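Two arms and a drawer: my afternoon at Ruveck

Sunday, January 7, 2018

I've been on the mailing list for the Ruveck open afternoons for ages and never managed to go, so when a place came up this weekend I was on the train before I'd finished my toast. It was 56 minutes each way and worth every one of them!

They've got the old Gumesar building now, up 2 flights of stairs, and it was packed. I signed in as visitor 121, and there was still a queue on the steps behind me. Špela Krasniqi was running the demonstrations, and she's wonderful at it -- she talks to children and engineers in exactly the same way, and lets the awkward questions run on as long as they need to.

What I'd really come for was the two-armed table. I've seen plenty of single arms moving blocks about, and I do like them, but a pair working over the same small patch of table is a different thing altogether. You start watching them the way you'd watch two people cooking in a narrow kitchen. I got myself a spot at the front and stayed for three goes.

The objects are all ordinary bits and pieces, which I loved. There's a red box with a round wooden knob on the front, a red plastic cup with a blue marker in it, and a couple of speckled cubes I'd have happily taken home. Špela told us they swap things in and out all the time, and that the whole lot came to less than one decent camera lens.

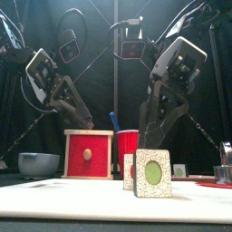

The talk afterwards

Half an hour upstairs with tea, and a better talk than I'd expected. They're writing their own planning software, called Rollow, and it can be given up to 900 practice runs of a single job before anyone lets it near the real arms. Someone asked what happens when both arms want the same object. Špela laughed and said that was most of her year so far, then drew it out on the whiteboard for us.

The next open afternoon is in February and I've already put my name down. If you go, bring a jumper, and get to the table early.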